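Flurkedell Packing Slip Corpus: README

Contents
1. Summary
2. Files
3. Fields
4. How the text was made
5. Known problems
6. Splits
7. License and citation

1. Summary

Flurkedell is a corpus of 1,679 packing slips typed out as plain text, with line items split into fields. The slips come from two mail-order sellers of household goods, Wemard and Tarel. The corpus was built for work on table parsing, unit normalization and address removal. It contains no scans. Requests for scans will be declined, as the paper originals carry customer addresses and have been shredded.

Release date: Mon 29 April. This release replaces the June preview, which should no longer be used. Slip numbers were reassigned and do not match.

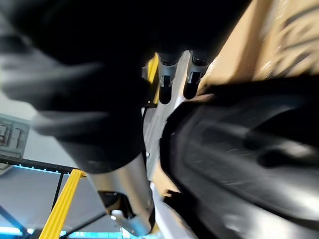 2. Files

slips.tsv - one row per slip
items.tsv - one row per line item, joined to slips.tsv on slip_id
units.tsv - lookup table of unit spellings
CHANGES - plain text, newest entry first

All files are UTF-8 with Unix line endings. Tabs inside a field are replaced with a single space. There is no quoting, so turn off quote handling in your reader or stray inch marks will swallow rows.

3. Fields

slip_id: integer, unique.
seller: wemard or tarel, lower case.
layout: integer from 1 to 13. Each value is a printed form layout. Layouts 1 to 3 are Tarel, the rest are Wemard.
line_no: position of the item on the slip, starting at 1.
qty: quantity as printed. Not always a number. "1 pr" and "one" both occur.
qty_norm: integer, or empty if qty could not be resolved.
unit: key into units.tsv.
desc: item description as printed, including abbreviations and spelling errors.
backorder: y, n or empty.

Pairs are the main source of trouble.

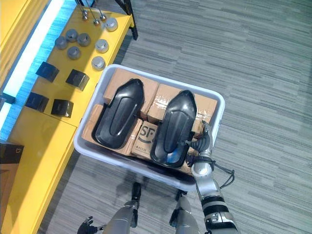
Wemard counts a pair as one unit on layouts 4 through 9 and as two on the later ones. The qty_norm field always counts single pieces, so a pair is 2 whatever the form says. Sets are left alone, and qty_norm for a set is the number of sets.

An empty backorder field means the form had no such column. It does not mean n.

4. How the text was made

Each slip was typed twice by different typists using Kassa, a small form entry tool. The two versions were compared field by field and mismatches were settled against the paper. Handwritten marks were left out unless they changed a quantity, in which case the handwritten value was kept in qty.

Names, street addresses and phone numbers were never typed. Order numbers were typed, used to find duplicates, then dropped. 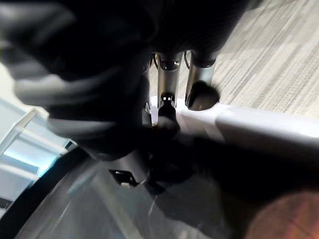
Photo: Flurkedell project, same license as the data

Duplicates were removed only when every line matched. A reprinted slip with one changed line is kept as a separate record - users who need one record per order cannot get it from this release.

5. Known problems

Layout 7 has a narrow description column and cuts off long item names. The missing text was not restored.
Some Tarel slips run to a second page. Where the second page was lost, the items stop at the page break and nothing in the record flags it.
The units "ct" and "ctn" were mixed up in early typing. They have been rechecked on layouts 1 to 3 only.
Kassa trimmed leading zeros in the item description on a few forms.
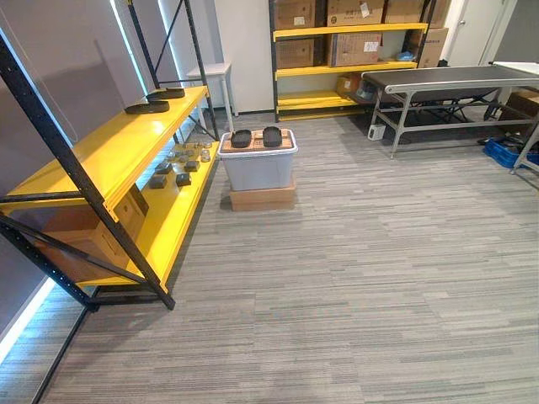 6. Splits

No official split is provided. A random split will leak, as repeat orders with nearly the same items are common. Splitting by layout is safer. If you report results, list the layout numbers held out for testing.

7. License and citation

Data and lookup tables: CC BY 4.0. Cite as "Flurkedell Packing Slip Corpus" with the release date given in section 1. Corrections should include slip_id, line_no and the proposed value. Changes to the unit table are accepted only with a slip that shows the spelling in use.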